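4.3 开放日演示的观察与保留意见

2026年10月19日,我们到Stevby参加了Horrocks举办的开放日。主办方安排的重头戏是Alavex操作系统在厨房任务上的演示,由Derek Dawber主讲,全程25分钟,现场机械臂与仿真画面交替出现。本节只讨论我们在场所见,厂方事后寄来的材料不计入。

首先是任务的选取。讲解中反复使用“通用抓取”一词,但现场执行的任务只有3项,物体的初始位姿均由工作人员事先摆好。我们两次提出由观众随意挪动物体后再行测试,得到的答复是时间不允许。在这种条件下,抓取成功与否很难说明系统对位姿变化的容忍度,更谈不上通用。

其次是仿真所占的比重。Dawber称策略在Flolari仿真环境中训练了700小时,随后直接迁移到实机,无需微调。问及迁移前后的成功率各为多少,他只说“相当接近”,没有给出数字,也没有说明试验次数。仿真台面上同时放有苹果、海绵、锅铲和笔等物,末端执行器从上方伸向一件暗红色的长条物体(图7)。与实机部分相比,物体种类明显更杂,而恰恰是这一部分没有对应的实物演示。

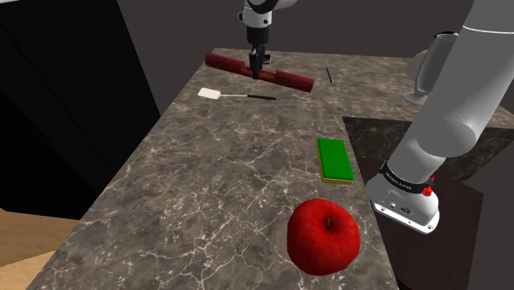 图7 仿真厨房台面:机械臂夹爪位于暗红色长条物体的中段

再次是失败的处理。实机环节中有2次中断,均由操作员按下暂停后重新开始,讲解没有停顿,也未作解释。若按常规口径,这两次应计为失败;而在会后散发的单页上,当天的演示被概括为“全部完成”。我们向主办方索取原始日志,截至本文定稿尚未收到。

因此,后文表4不收录该系统的开放日结果,仅在附注中列出其名称,待有可核查的试验记录后再作比较。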